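Kavov Teaches Household Robots to Handle the Things We Hang on Our Walls

KURHAM, January 24, 2019. The research team at Kavov is delighted to share results from Rondier, a training method that lets a robot arm practice everyday household jobs in a simulated home before it ever goes near a real one (and a real picture frame!).

Moving a framed poster sounds simple, and for most of us it is. For a robot it means working close to a thin edge, keeping a flat object upright, and finding a sensible place for it among the doors, windows and counters of an ordinary house. Rondier breaks the work into short pieces and lets the arm try each one over and over, in more than 2,000 practice runs for this study, with the lighting and the starting position changed a little every time.

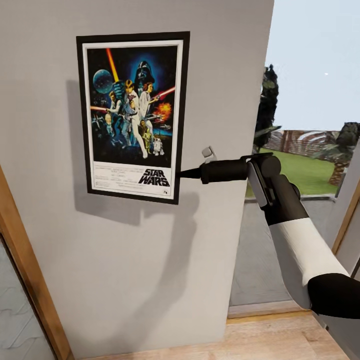
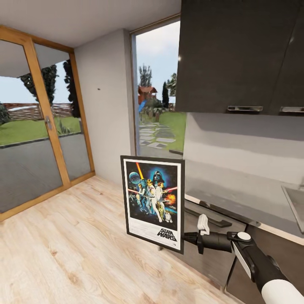
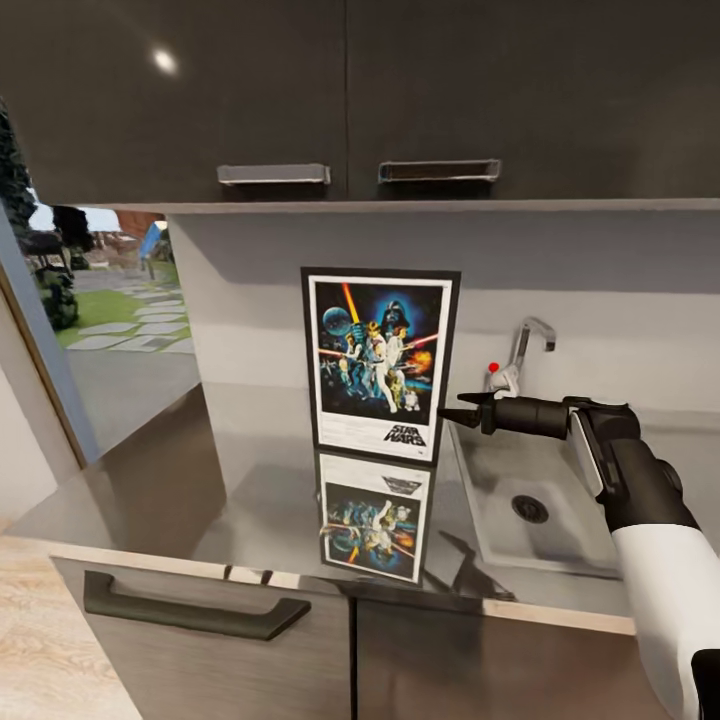

Simulated views from the Rondier study, with the robot arm and the framed Star Wars poster. Renderings: Kavov.

The team held back 600 room layouts that the arm had not practiced in and used them only for the final tests. A full write-up, together with 1,186 recorded runs, will be free for other researchers to download in July, and we do hope people will poke at it, find the weak spots and write to tell us about them.

Next comes a move from the simulated house to the test kitchen at our Kurham lab, where we plan to begin with light frames and work up slowly to heavier ones.

About Kavov
Kavov studies how robots can learn useful work around the home. Press inquiries are welcome at the Kurham office.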